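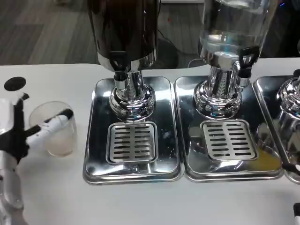 The quiet return of the drinks dispenser

For years the tap-fronted dispenser belonged to hotel breakfast rooms and conference corridors. Buyers for smaller venues say it is coming back, and the reasons are mostly practical. A row of three covers a morning event: something dark in one, water in another, and a third for juice or squash. Guests serve themselves and staff are left free to clear plates.

Hwa-young Jeon runs catering at Cernadell, a hall that takes parties of up to 54 for breakfast meetings and family lunches. She bought her first set second-hand and has since replaced it with new ones from Trellavora.

"We used jugs before that," she says. "Somebody always had to be going round with a full one. Now I look at the levels every half hour and that's it."

Clear or covered

The first choice is the container. A clear one suits water and cold drinks, and anyone can see when it is running low. Coffee is usually better in a dark or insulated body, where the level has to be checked by lifting the lid. Lever taps are easier for children and older guests than the twist kind, but they need testing before every event. Jeon fills each dispenser to a depth of a few centimetres, works the tap 12 times and wipes the spout dry before filling it properly.

Cloudy drinks such as barley water, oat drinks and pressed apple leave sediment behind the tap. Balakrishnan Sundaram, who repairs catering equipment, says most of the leaks he is called out for come down to this.

"Take the tap off and there's a plug of pulp in there. Warm water and a bottle brush. People buy a new tap and it blocks again in September."

Trays and grates

A drip tray does more work than its size suggests. Slotted grates let stray drops fall through while the cup stands level, but drops also land on the metal around them, and on polished steel every one dries to a spot. Sundaram advises lifting the grate out at the end of service, washing both pieces with ordinary washing-up liquid and drying them with a cotton cloth. Scouring pads leave scratches that hold on to stains. Juice should be wiped up while it is fresh.

Chrome pedestals need the same care. The ribbed ones collect dirt in the grooves, and a soft toothbrush gets it out.

Jeon keeps 2 spare washers of each size in a labelled tin under the serving table. The lids go back on last, once the insides have dried overnight.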